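The Sink Is Full Again

I moved into the apartment on Jusard Street in March with a dishwasher listed in the lease, and the dishwasher has been a cupboard ever since. It holds baking trays now. The landlord says a part is on order. I've stopped asking which part.

So I wash up by hand, and after a few months of this I have opinions, which my sister Nabila Shehata says is what happens to people who live alone with a sink.

First opinion: fill the basin. I grew up with a running tap and a blob of soap on the sponge, and I went through detergent like a car wash. A 500 ml bottle lasted me a couple of weeks. Then Lempi Lahtinen from downstairs came up for soup, watched me for a minute and put the plug in without a word. Same size bottle, still going.

Second opinion: glasses first, then silverware, then plates, then whatever you burned. I know everybody's grandmother said this. I ignored mine for years and drank a lot of slightly oily water.

Third opinion, and here I lose people — the two-layer sponge is fine. I have tried the silicone one (it moves grease from place to place), the wooden brush (handsome, grew something) and a knitted cotton cloth that Nabila made me, which I keep in a drawer and bring out when she visits. The plain sponge with the green scouring side costs 79 cents at the corner store and takes oatmeal off a pot. I'm not sure what else I'd want from it.

I do overdo the soap. I like a sink where you have to feel around for the spoons, even though I know that's how you find the paring knife.

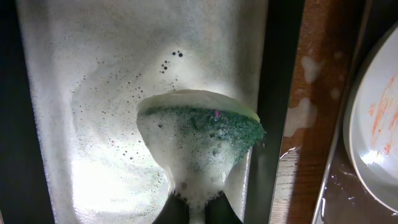 How often should you replace a kitchen sponge? Every week or two if you cook most days, and sooner if it smells or starts to come apart.

I used to stretch mine to a month, then demote it to the bathtub, then to the bike. There's one under the sink on its fourth career. The lasagna dish is still soaking from last night and I've told it I'll be there in a minute.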